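Dandcombe Shape Block Set: Gallery

Page last revised Sunday, August 9, 2026

The Dandcombe set is a peg-and-hole board cut from a thick slab of foam. Each opening in the top face takes one peg of matching outline. The set is listed in the Trestar catalog as item 243 and replaces the beech board sold until last December. Notes on the parts and their upkeep follow, with the gallery entry at the foot of the page.

Block

The body is a rectangular slab in red-orange. Color varies with the light: the top face reads lighter and more orange, the front face a deeper red. Batches cut at Tralstead before the change of foam supplier are slightly softer and mark more easily under a fingernail.

The cutouts are laid out in rows. Round and hexagonal openings are the easiest to match. The notched rectangle, listed on the parts sheet as "crown," has to be turned to the correct heading before it will enter, and beginners tend to leave it for last.

Pegs

The round peg is a long cylinder with a flat top and a matte green finish. It has no correct heading, so only tilt and position matter. Enter it upright. A peg started at an angle will compress one side of the opening and leave a crease -- the crease usually relaxes overnight.

Replacement pegs are sold singly or in bags of 20. State the outline and the color when ordering. Pegs from the older Bahrami board share the outlines but run 2 mm wider and should not be forced.

Care

Wipe the foam with a damp cloth and mild soap. Do not soak it. Keep solvents and alcohol wipes away from the top face, as they dull the color and stiffen the rims of the openings. Store the block flat, pegs out, away from direct sun. Our own test block has taken over 409 insertions at the round opening, and the rim is still serviceable.

Gallery

Round peg, green, held upright at its opening in the middle row. The hexagonal opening is to the left. Dark gray tabletop.
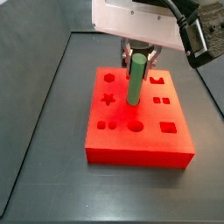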